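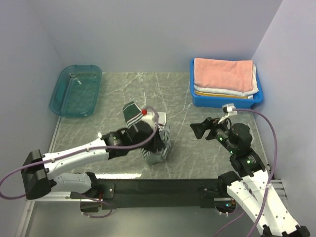

Two arms on the rail, with the teal tray at left and the blue bin at right.

Ngân Lục takes the lead in Lendunar

Ngân Lục will be familiar to anyone who caught Mạch, the short film that played before the main feature at the Povetti for most of last spring. She had four minutes on screen in that one and almost no lines. In Lendunar, which opens at the Povetti in March, she is in nearly every shot, and she talks a good deal more.

Lendunar is the second feature from director Wekesa Gachanja. It follows Ines, a ferry clerk in a lake town where the ferry is about to stop running. A bridge has been built a few miles up the shore and the operator has given the staff until the end of the season. Ines's brother has already left for the city. Her father, a retired deckhand, will not discuss the matter at all. The film covers the last five weeks of the timetable.

It is a quiet story and the first half hour is slow. Gachanja spends a long time on the ticket office, the tea urn, the regular passengers and the sound of the ramp going down. Some viewers at the preview found this hard going. The pace picks up once the brother, played by Tadhg Ó Súilleabháin, comes home for a weekend and stays.

The scenes between the two of them are the best in the film. Ó Súilleabháin has mostly worked on stage and he tends to play things large, while Lục holds still and waits. There is an argument over a borrowed car that runs close to six minutes without a cut. He walks in and out of the kitchen, and she stays at the table with her coat on. By the end of it you know why he left and also that she helped him do it, and neither of them has said so.

Lesego Oosthuizen plays the ferry's captain, a part that was written for a man in his sixties and changed after she read for it. She and Lục have only three scenes together. The last, on the upper deck before the final crossing, was added during the shoot.

From the front desk to the lead

Lục came to acting late. She worked on the front desk of a dental practice for six years and joined an evening class at the Clanano, the small studio theater behind the old bus station, when a coworker dropped out and passed on the place. She was in her first production there the following winter, playing a neighbor in a two-act comedy.

"I had one entrance in each act," she said when we spoke by phone. "I was supposed to bring back a ladder. In the second act I forgot the ladder, so I had to apologize for not bringing it, and people laughed more than they had at the real line. I thought I was going to be thrown out."

She stayed at the Clanano for five seasons. Kiều Cù, who wrote and directed Mạch, saw her there in a revival of a play about a lighthouse and offered her the short the same week. Mạch was made in two days in a borrowed apartment. It is about a woman waiting for a repairman, and most of it is her face.

Gachanja watched it before he had finished the script for Lendunar. The production held an open call all the same and received 3,329 submissions for the part of Ines. Lục sent hers in with everyone else's and was called back four times.

"I didn't know he'd seen the short," she said. "I'm glad I didn't. I would have tried to do that again, and Ines isn't like that. Ines is funny, or she thinks she is."
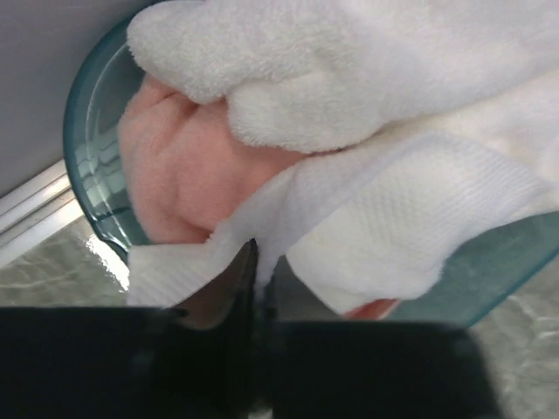

Pink and white towels in the bowl.

She prepared for the role by spending time in a working ticket office – a bus one, as it happens, there being no ferry nearby – and learning how to use an old ticket printer well enough to do it while talking. The printer in the film is a working model. The sound department asked her several times to print more quietly.

The lake scenes were shot in October and November. Lục does not swim, and the one scene that calls for Ines to be in the water was done with a double for the wide shots. The close shots were done in a tank. She described the tank as the only part of the job she would not do again.

How it looks and sounds

The photography is plain and mostly handheld. Gachanja likes to put the camera behind a counter or a window and leave it there, and the ticket office gives him plenty of both. The color is muted until the final crossing, when the passengers turn up in their good clothes. There is very little music. A brass band is heard twice, once rehearsing and once for real, and it is slightly better the second time.

Not everything works. A subplot about a local reporter goes nowhere and could have been cut. The father is underwritten, and his change of mind near the end happens offscreen, so we have to take his daughter's word for it. At two hours and eleven minutes the film is longer than it needs to be. Lục carries it through these stretches. She has a way of hearing people out to the end and then answering some earlier thing they said, and it gives even the flat scenes something to watch.

The film had a short run on the festival circuit last fall, where a total of 1,239 people saw it over its screenings. Gachanja made some trims afterward. The version coming to the Povetti is the trimmed one.

What she is doing next

Lục goes back to the Clanano this summer for a new play by Kiều Cù, still without a title. It has a cast of two, and Ó Súilleabháin is expected to be the other. She has also recorded a radio drama and has a small part in a television series that she is not yet allowed to name. She has left the dental practice, though she said she still answers her phone at home as if it were the front desk.

Asked whether she would work with Gachanja again, she said yes, as long as it was set on dry land.
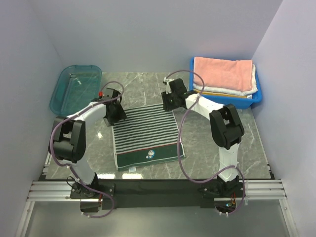 Screenings and tickets

Lendunar runs for two weeks in the main auditorium at the Povetti, which seats 296. Evening showings start at 7:30 p.m. and matinees at 2 p.m. The opening evening includes a conversation with Ngân Lục and Wekesa Gachanja after the film, and Lesego Oosthuizen hopes to join them if her rehearsals allow.

Mạch will be shown before every matinee. It is not part of the evening program.

Members can book from the start of the month and general booking opens a week later. Tickets are available online, by phone and at the box office. Opening evening tickets are limited to two per member. The second matinee is captioned, and the following one is a relaxed showing with the lights left partly up.

The film is in English with some subtitled dialogue. It contains strong language and one scene of a person in difficulty in deep water.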